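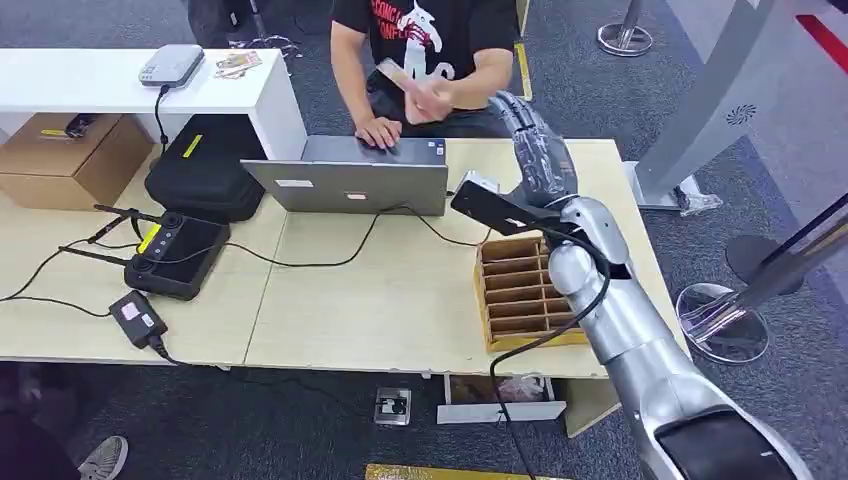
Day 8 of living with one table for everything. My laptop lives on it. So does every cable I have ever owned, apparently, and I'd like a word with whoever sold me on "multipurpose."

The wooden organizer was supposed to fix this. Lots of narrow slots, very handsome. I bought it for sorting paper packets and cards. Then I spent an entire evening deciding what counts as a card.

Maureen Sugden says a seed packet is a card if you believe in it. Maureen has a spare room with shelves, so she can afford beliefs.

Current rule: if it's flat and I'd be annoyed to lose it, it gets a slot. This covers the warranty for a kettle I gave away in April.

The cables don't fit the slots. I tried. You get one adapter in sideways and the whole row sulks.

Put the controller back in its padded case last night and felt like a man with his life in order. Took it out again by 9 because I needed the case to hold the window open.

Ville Manninen has asked why I don't get a second table. Ville, where would it go? On the first table?

The cardboard box is staying until I find out what's in it. I could open it. I could also start a new thread.

Anyway, slot labels tomorrow. I've got a pen and no handwriting to speak of.

Recent posts
Retusside bus stop, a review
Things I have lost in Skirkow
The Wang shelf: 303 days unassembled
Why I left the Derura newsletter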